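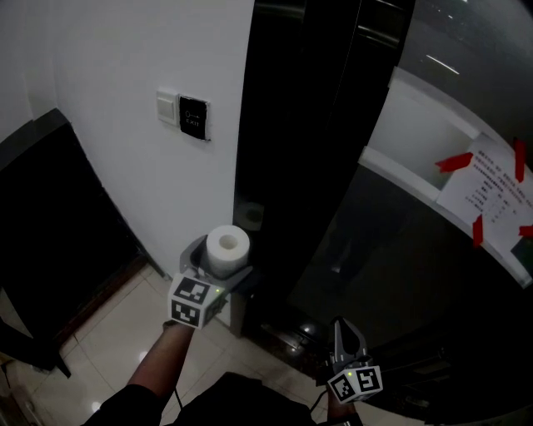

Ticket 149 – Left gripper track drops near glass door
Project: Neleneck
Status: Open, waiting on retest
Opened: March 16, 2025

Task is carrying a paper roll through the entryway by hand, two grippers. Of 40 demos, 10 were rejected. In all 10 the left pose jumps while the roll is close to the door. Right side is clean.

Tried so far: recalibrated both units, no change. Replayed demo 68 in Mirex – the jump is in the raw track, before any smoothing. 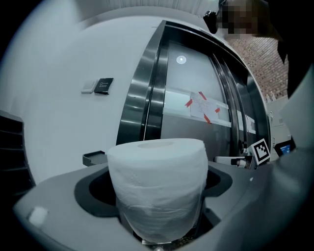

Wrist view, roll upright, marker at right.

Next: cover the glass and record again.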